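Lemerano two-finger gripper kit, wrist camera included. £3435 ex VAT, fingers and mounting plate in the box. Arm not included, budget seperately. Lead time 6 weeks, longer if ordering in May. 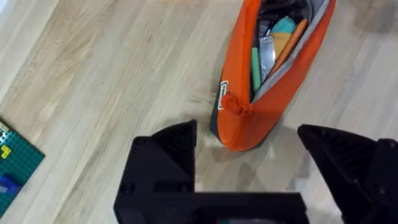

Spare finger pads sold in pairs, get 2 pairs if you're sorting small household bits all day. Cable is the short one, long one extra. School and college orders: ask for Melati Pasaribu at the Bestham office, quotes usualy same day. No returns on opened kits.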